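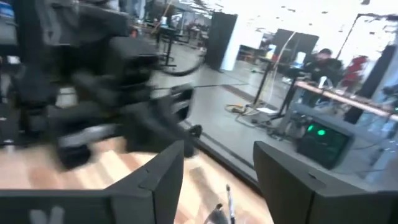 The big room, with the long desk on the right and the yellow and gray cables still very much on the floor.

I have been put in charge of the cables. There was no ceremony. I said out loud, in front of people, that somebody should really do something about the cables, and in a shared workspace that counts as running for office.

The room itself is a good one. Gray floor, bright ceiling, white pillar, plenty of space between one person's stuff and the next. It looks very tidy from the door. Then you start walking, and you find out where all the electricity goes.

My first act was to buy things. I bought a pack of 200 reusable cable ties, the fuzzy kind that stick to themselves and also to every sweater I own. I bought a label maker, an Ona, chosen entirely on the basis that it was in stock. I bought a plastic bin with a lid. Then I sat on the lid of the bin and read articles on my phone about how to coil a cable, which took up most of the first afternoon and felt like progress.

There are two schools. One is what I'd been doing since childhood, where you wrap the thing around your elbow and thumb like you're winding yarn for your grandmother. The other is over-under, where every second loop gets a twist in the opposite direction, so the cable lies flat and comes out straight when you throw it. The over-under people regard the elbow people roughly the way dentists regard caramel. I watched a man coil an extension cord for eleven minutes. I have no regrets about this and would watch the sequel.

Mohit Khurana, who has the desk nearest the outlets and so has lived with the consequences longer than the rest of us, learned over-under in a college theater and can do it while holding a conversation about something else. He showed me three times. The first time I made a pretzel. The second time I made a nice coil that tied itself into a row of knots as soon as I pulled on it, which I gather is what happens when you pass the end through the middle. The third time it worked and I wanted somebody to call my mother.

So that was the gray ones. The yellow ones are a different animal. Yellow cable has opinions. It remembers being on the spool at the store and it would like to go back. You lay it down straight, turn away to find a tie, and it has quietly gone spiral again behind you. I've been told to leave it out in a warm room for a while before coiling. I have also been told to stop buying the cheap stuff, and both pieces of advice came from the same person in the same tone of voice.

The favorite gathering spot is the foot of the light stand. It's a black tripod with the legs spread wide, and those legs are basically a corral. Cables wander in and then they can't find the gate. I've cleared it out more than once, in the evening, when it's calm in there and you can hear the vents. By the next afternoon there's a fresh nest. I have stopped asking whose they are. I ask "does anyone need this plugged in," wait a decent interval, and unplug it, and then somebody at the far end where all the little screens are says "hey."

That's where the labels come in, or where they were supposed to. The plan was one at each end of every cable, so you could stand at the power strip and know what you were about to ruin. What I have so far is 30 labels, of which a good number say things like LONG GRAY and OTHER LONG GRAY. One says DO NOT, because I ran out of tape before I got to the verb. People have been very respectful of that cable.

The bin is also having some trouble. It was going to hold spares. It holds spares, a roll of tape, a Sampaio mug with a chip in it, and an adapter for something I'm fairly sure was discontinued before I was hired anywhere. I keep the adapter. You know how it is with adapters — the minute it's gone, the thing it goes to will come out of a closet.

I did look into doing it properly. There are channels you can run along the floor, rubber ones with a hinged top, and a company called Gororham would sell us enough of it to cross the room for a price I said quietly to myself and then closed the tab. There's also a tray that hangs under the desk. The long desk would take a couple of those easily, and I've measured for them twice, having lost the first measurement in the bin.

Until May, then, it's me and the fuzzy ties. I've got most of a bag left, and some on my sleeve. If you come by and there's a yellow one lying across your path, step over it, please, and don't do the elbow thing to it to be helpful. I'll get to it after lunch.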